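Ticket 1668: Label printer skips every other label after update
Status: Closed
Product: Makris desktop label printer
Opened by: Berenice Pacheco, Siswood shipping desk
Assigned to: Alfie Bellamy, Cuvance support

Berenice Pacheco
Opened May 11, 2023
The printer at the shipping desk feeds one blank label after each printed one. It started this morning after the Vukine software updated itself. We print from one PC over USB. I have turned the printer off and on and changed the roll. Same result.

Alfie Bellamy
Thanks for the report. Please send me the label size set in Vukine and the size printed on the roll's core. Also, does the blank come out if you press the feed button on the printer with nothing in the queue?

Berenice Pacheco
The core says 4 x 6. Vukine says 4 x 6 too. With the feed button I get one label each press, no blanks.

Alfie Bellamy
Then the gap sensor is fine and the problem is on the PC side. Vukine keeps its own page size, and the Windows driver keeps another. The update resets the driver one to the default, and the default is longer than your label — the printer thinks the page runs onto the next one.

Steps:
Close Vukine completely.
Open Printers in Windows, right-click the Makris, choose Printing preferences.
Under Page Setup, pick 4 x 6. If it isn't listed, click New and enter it.
Set media type to "Labels with gaps". After the update it may say "Continuous".
Click Apply, open Vukine and print one test label.

Berenice Pacheco
It was set to a longer size and Continuous. I changed both. No more blanks, but now the print sits too low and the last line of the address is missing.

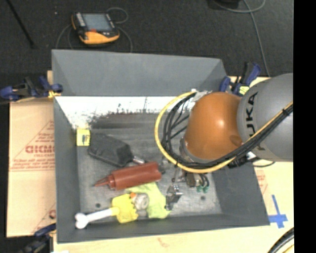

Alfie Bellamy
That will be the top offset. Go back to Printing preferences, Advanced, and look for "Vertical offset". What number is in there?

Berenice Pacheco
It says 30. I don't remember anyone setting that.

Alfie Bellamy
Set it to 0, click Apply, then run a calibration: hold the feed button until the light blinks twice and let go. It will push out a few blank labels and stop. Then print again.

Berenice Pacheco
Done. The address is all there and the barcode scans. I ran a batch of 31 and every label was good.

Alfie Bellamy
Good. In Vukine, under Settings, Updates, please turn off "Reset printer defaults". Otherwise the next update will put the old values back. I'm closing the ticket — reply to it if the blanks return and it will reopen.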